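3.2 Küchengerät als Erinnerungsträger

Wer nach dem Kochen der Großeltern fragt, bekommt – das hat uns in den Gesprächen immer wieder gefreut – selten zuerst ein Rezept zu hören. Von den 20 Befragten in Avcombe begannen elf mit einem Gegenstand, meist einem Sieb oder einem Topf, und kamen erst von dort zu den Speisen. Kotian und Bilyk beschreiben Ähnliches für Familien, die Haushalte zusammenlegen und dabei manches Stück doppelt behalten. Auf die Form des Siebs (vgl. Abb. 2) kommen wir in Abschnitt 4 gern noch einmal zurück.
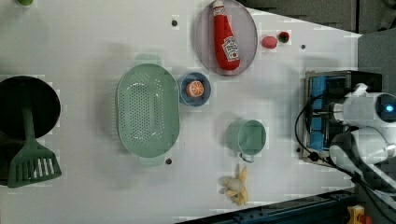
Abb. 2: Ovales grünes Sieb, daneben eine kleine blaue Schüssel; links ein schwarzer Topf.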